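Galeria atualizada a 5 de abril

# Fruta, sofás e um braço que aprende: o Noiphan em imagens

Há meses que prometo pôr aqui imagens do Noiphan e há meses que me perco a afinar parâmetros e a beber café. Pronto, cá estão! São só duas, mas dão para conversar um bocado, e eu aproveito para contar em que pé vai o trabalho.

Para quem chega agora: o Noiphan é o nosso método para ensinar um braço a pegar e arrumar coisas a partir de demonstrações, com duas vistas a alimentar o mesmo modelo. Uma vem de uma câmara fixa, que apanha a sala inteira, a outra vem do punho e só vê o que está mesmo ali à frente dos dedos. A pergunta que nos anda a tirar o sono é simples de dizer e chata de responder: quando é que o modelo deve confiar numa e quando deve confiar na outra? No Kirkar, a versão anterior, as duas vistas pesavam sempre o mesmo. Agora o peso muda a cada passo, e é o próprio modelo que o decide.

## A vista de longe

Escolhemos fruta porque é barata, porque rola quando não deve e porque uma banana obriga a pensar na orientação (uma maçã perdoa quase tudo, uma banana atravessada não perdoa nada). E escolhemos uma sala com sofás e almofadas às riscas porque já estávamos fartos de resultados bonitos em cima de bancadas brancas que depois se desfaziam na primeira casa a sério.
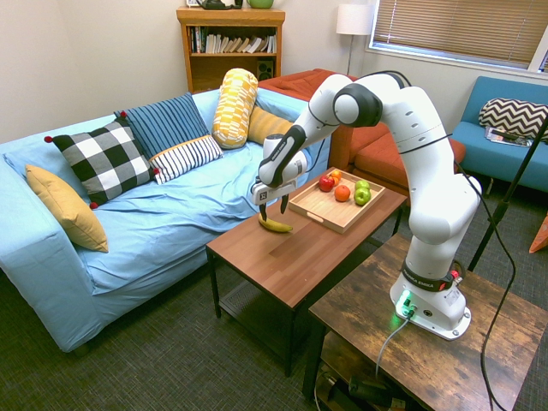
O conjunto de treino tem 394 demonstrações, todas teleoperadas. Deitámos fora outras 34 em que o operador hesitava tanto que o modelo aprendia a hesitar também – dava vontade de rir, o braço ficava ali a pairar como quem escolhe um bolo na montra. Recolhemos quase tudo em fevereiro, com as instruções escritas em frases curtas do género «põe a banana no tabuleiro» ou «tira a maçã vermelha». Variámos a posição das peças, a ordem das frases e a luz.

A câmara fixa é ótima para a primeira metade do movimento. Sabe onde está a mesa, sabe onde está o tabuleiro, percebe qual das frutas é a que se pede. O problema começa nos últimos centímetros, quando o próprio braço se mete à frente do que interessa. O Kirkar falhava precisamente aí: descia com imensa convicção e fechava os dedos um bocadinho ao lado.

## A vista de perto

Quando olhamos para os pesos que o Noiphan atribui a cada câmara, vê-se a passagem de testemunho quase sempre no mesmo sítio da trajetória. Primeiro manda a vista de fora, depois há uma zona de dúvida, e quando a fruta já ocupa um bom pedaço da imagem do punho é essa que toma conta do assunto. Não programámos isto, não há regra nenhuma de distância escrita em lado nenhum, e confesso que a primeira vez que vi o gráfico fui a correr mostrá-lo a toda a gente do corredor.

O que ainda nos dá dores de cabeça são os reflexos na madeira. Uma mancha clara ao lado da banana é coisa que a nós não nos diz nada, mas os modelos mais antigos puxavam a garra para lá. Melhorou muito desde que passámos a mexer no brilho e na cor das imagens durante o treino. Curado não está.

De perto, uma banana entre os dois dedos escuros da garra, sobre o bambu, com o reflexo à esquerda dela: 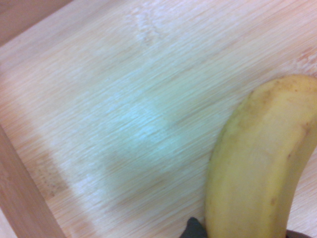
## Números, para quem gosta

Fizemos 227 tentativas de avaliação com o Noiphan, com posições que não aparecem no treino. A taxa de sucesso ficou 18 pontos acima da do Kirkar, e a diferença é maior nas bananas do que nas maçãs, como esperávamos. As laranjas pequenas continuam a ser umas malandras: os dedos tocam-lhes de lado e lá vão elas.

Também experimentámos tapar uma câmara de cada vez. Sem a do punho, o braço chega à zona certa e atrapalha-se no fim. Sem a fixa, agarra bem o que tiver por baixo, mas demora uma eternidade a encontrar seja o que for – às vezes nem encontra.

## O que vem a seguir

O código de treino vai para o repositório do Zivico assim que eu limpar os comentários (há lá alguns que escrevi a horas impróprias). A seguir vamos repetir a avaliação na sala de Drundton, que tem outra mesa e janelas bem maiores, e aí logo se vê como nos portamos com os reflexos. Quero também acrescentar pêssegos maduros, que pedem uma mão mais leve. Se alguém desse lado já andou a pegar em fruta mole com garras de dois dedos, escrevam-me, que eu agradeço todas as dicas!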